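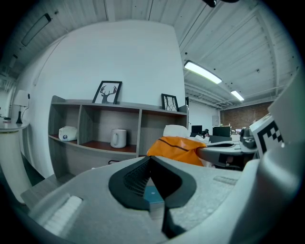

Speaker notes: Small shelves in shared offices
Wumpini Mahama, for the Gramlow workplace morning, Jan 12, 2026
Running time 20 minutes, questions after

Opening

Thank Murali for the introduction. Say who I am: I look after fit-out and storage for the Ayaaba offices, and before that I did the same job for Liditz. I don't design furniture. I decide where it goes and I get the emails when it's in the wrong spot.

The talk is about the open shelf near the desk, the kind with a few compartments and no doors. Everyone has one. Hardly any fit-out plan says what it's for, so it fills up with whatever people are holding when they walk past.

Ask for a show of hands: who has something on a shelf at work right now that they couldn't name the owner of? Wait for it.

Part one: what ends up on them

Bags. Always bags. If there are no hooks, a bag goes in a cubby or over the back of a chair. Lamisi went through the Valora floors last March and wrote down what was on every open shelf. She logged 2751 items. Bags were the biggest group, then cups and jugs, then cables.

Don't read out the whole table. It's in the handout.

Point to make: people put soft things in the compartments and nice things on top. The top of a low shelf gets treated like a mantelpiece. Pictures go up there, a plant, somebody's award from 2009. I have stopped fighting this. Leave the top for display and plan the storage underneath.

Pause for water.

Part two: the desk hutch

Next slide. Give people a moment to look before talking.

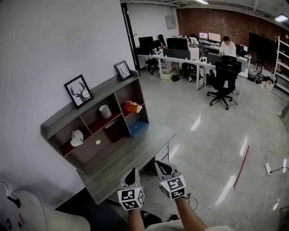
Desk hutch with coloured back panels, two framed pictures on top, main desks beyond.

Talk about the back panels. There's red, dark brown and blue on the lower row. Colour at the back of a cubby is a cheap way to give each one an address. "It's in the red one" is quicker than "second from the left, no, your left." We tried printed labels at Liditz and they curled up and fell off.

The orange-and-white bag is in the upper right cubby, and the white container is next to it in the upper middle. Both are easy to see from standing height. That is the main thing open cubbies have going for them. Drawers hide things, and then you buy the same thing twice.

The deer picture. Somebody always asks, so mention it first. Two frames on top of a grey unit do a lot for a white wall. Theophilus wanted a policy on personal pictures. I said no policy, just keep them flat-bottomed and out of the walkway.

Note the floor too. It's glossy and light grey, and the ceiling lights show up in it. On a floor like that, a dark bag under a desk stands out a mile. Mention under-desk clutter here, then move on. Bello is covering it after lunch.

Part three: what we changed at Ayaaba

Keep this short. Go through it in this order.

Hooks on the end of each desk run, at shoulder height. Bags moved onto them in the first week.

One compartment in each shelf left empty on purpose. People hated it. By the second month they were using it to hand things over to each other, so we kept it.

A jug and cups in the middle compartment, never the edge one. Edge compartments get knocked by chairs.

Shelves cleared every 3 weeks. Anything without a name goes into a box by reception for a month, then to the op shop.

Cost: the first floor came in at just over 3000 dollars, including the hooks and an electrician to move one power point for a lamp. The lamp cord had been running down the wall where people brushed past it. If anyone asks for a breakdown, take their email.

If time is short

Skip the op shop story. Don't skip the empty compartment, it's the part people write to me about.

Likely questions

Doors or no doors? Doors for anything private, open for anything shared.

Does it work with hot desks? Partly. The hooks work. The colours work if you don't change them around.

Who clears the shelves? At Ayaaba it's me and Lamisi. Larger sites will need it in someone's job description.

Close

Thank the Gramlow crew and Murali. Handouts are on the table near the door. Tea is in the next room, and the next session starts straight after.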